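Patinating a small steel sculpture at home

Notes from the Saturday session at Lotthorpe, typed up fast so sorry for any gaps. Wouter Meijer's method, mostly. He did the big Bosman gates this way.

1. Degrease. Twice. Fingerprints show through evrything later on.

2. Sand to a dull even grey. Edges too. Don't go shiny, the rust won't grip.

3. Mix vinegar and salt in a spray bottle. Spray light, let it dry, spray again. Outdoors, gloves and goggles on.

4. Leave overnight. Will look blotchy and orange in the morning. Fine. Carry on for a few days untill the colour goes deep brown.

5. Rinse with clean water, pat dry. No scrubbing!

6. Wax. Warm the metal gently first, then thin coats, soft cloth. Jasper Peeters uses lacquer instead, bit too glossy for me.

7. Fix to the base. Stone or hardwood, felt between. My Ikness piece is 185 mm tall and sits on two bolts, no wobble.

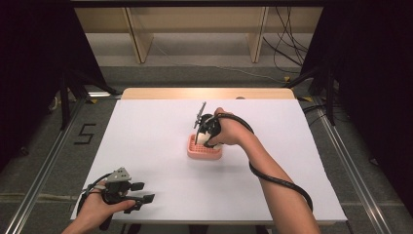

8. Check it in May, once the wet weather's done. Re-wax any pale patches. Outdoor pieces want doing every year, indoor ones hardly ever.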